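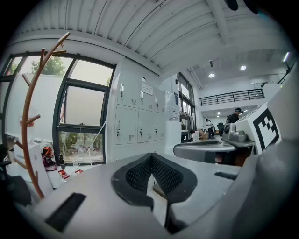
Ticket: left gripper pose jumps when both marker cubes are in the head view
Component: dalent-track (pose estimation)
Opened by: Oliwia Pawłowska
Assigned to: Birger Bakke
Status: open, workaround in place
Opened: November 2023

Hi Birger! So I'm back with the jumpy left gripper. I know we closed something like this in August, but I don't think it's the same bug, because that one showed up with a single gripper and this one needs two. If I keep the hands well apart the track is lovely and smooth. Bring the fingers in toward each other and the left pose flips over, stays flipped for a bit, then snaps back as if it had never happened.

What I tried first: re-ran the fisheye calibration on both gripper cameras (no change, and the residuals looked fine to begin with), restarted the tracker, swapped the USB ports. Then I replayed the log with the right cube masked out in the head stream and the flips went away completely. Put it back in, flips again. Same log, same build, every time.

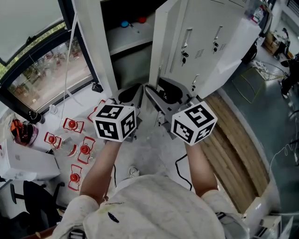

The IDs are where it gets weird. In the debug dump, the solver picks up ID 36 for one face of the left cube, which is correct, and then in the next few frames it hands that face the corners belonging to ID 38, and 38 lives on the right cube. I checked the cube config twice and then made Kjell check it too, and we both read it the same way. So my guess is the association step — it seems to match by distance to the last known corner before it looks at the ID at all.

Birger's reply, pasted from chat so it's all in one place: "Yes, there's a fallback to nearest corner when the decode confidence is low. Try setting assoc_fallback to off and send me what you get."

Did that! Flips gone on the replay, but now I get short dropouts when a face is at a steep angle, and the planner really doesn't like those. Raising max_gap_ms to 100 covers most of them. The longest log, 3,000 frames, plays through with no flips and a couple of small gaps I can live with.
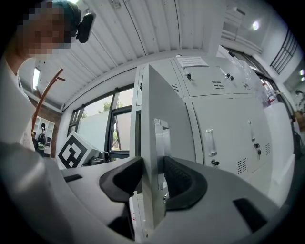
Still open on my side: the gripper streams and the head stream drift apart a little over a long take, and I'd like to rule that out before we blame the fallback for everything. Ville has a sync check script somewhere, I'll ask him for it.

Could you make the fallback respect the cube ID in the next build? I can test it the same day. Logs and both configs are in the usual share under oliwia/left_flip.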